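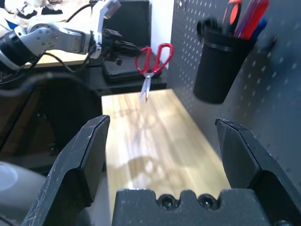
1/ Trying out the Vadine two-arm kit, which costs £2,679 a month to hire and has so far been asked to deal with a pair of scissors. I own hands. I know.

2/ The pitch from Grudik, who rent these out: it keeps a workbench tidy while you get on with things. The things I'm getting on with are mostly watching it.

3/ Good bits first. Each wrist has its own camera, so you get the view from behind the fingers as well as the one from the head. Very handy for working out which arm to be cross with.

4/ The head view is the one I'd leave up all day. Both arms, the pegboard, the tape rolls, and the red scissors lying on the table being everybody's problem. 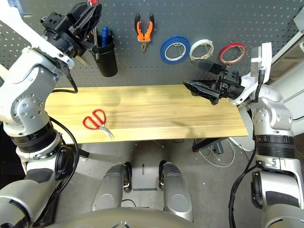

5/ Less good: the Worell software wants a fresh calibration if you shift the table at all. The manual calls this "a brief step". I made tea during it, and then lunch.

6/ Spare fingers are £800 for 2. Ours are scuffed all over and I've decided that's character.

7/ Support is quick, mind. Five messages in one afternoon and they stayed polite through every one, including the one in capitals.

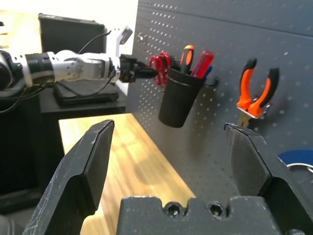
Right wrist camera, with the other gripper very nearly at the scissors.

8/ Would I pay for it? Not for one bench. For a row of them, possibly. I've got it until the end of May and the pliers are next.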